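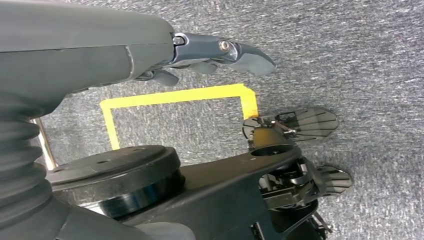
What is the difference between teaching a robot by hand and teaching it by remote control?
When you teach by hand, you grab the arm and push it through the motion while it records its own joint angles. With remote control (teleoperation, if you want the long word), you stand back and steer the arm with some other device, and the robot records what you told it to do along with what it did.

Chapter 4
Showing, Not Typing

I learned to program robots the slow way, one coordinate at a time, on an old Toom arm that needed 47 separate waypoints to put a lid on a jar. I was so proud of that program! Then somebody moved the jar over by the width of a finger and the whole thing was useless. I spent the rest of that January retyping numbers and wondering why I couldn't just show the silly thing what I wanted.

Well, you can, and this chapter is where we start. We'll begin with hand guiding because it's the easiest to picture. You put the arm in its floppy mode (the Flastitz manual calls this "free drive"), take hold near the wrist, and walk it through the job. You feel the weight of the arm and you feel when something bumps, and that makes your demonstrations smoother than you'd expect on a first try. The catch is that your own body is in the way. Your hands block the cameras, and if the robot has fingers, good luck bending them with one hand while you hold up the forearm with the other.

Remote control gets you out of the picture, at a price. My first week with the Grelleo controller I knocked over everything I reached for, mostly because I couldn't feel a thing through it. Depth was my other problem. I'd be sure I was right at the shelf, close the hand, and grab air. It took me 19 tries to get one clean pick, and I'd been working with robots for years by then, so please be patient with yourself in the lab exercises.

Shelves are a good place to see what makes this hard. An upright post is a thing to reach around, a crate sits back from the front of the rack, and the wrist has to turn before the fingers can do anything useful.
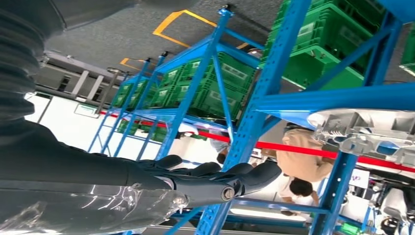
Figure 4.1 A robot hand in front of blue racks stacked with green crates, in a wrist camera's view.

Notice that a wrist camera doesn't care which way is up. When the wrist rolls over, the floor rolls with it, and a beginner who steers by that view alone will push left and watch the arm go right. I keep 2 views open when I drive, one from the wrist and one from a fixed spot in the room, and I look at the fixed one for the long moves.

Before you go on to Section 4.1, pick a chore you do every day and do it slowly, saying each move out loud. Mine was loading the dishwasher at our old place in Grernthorpe. Write down every spot where you paused or changed your grip. Keep that page, as you'll need it when we cut a demonstration into steps.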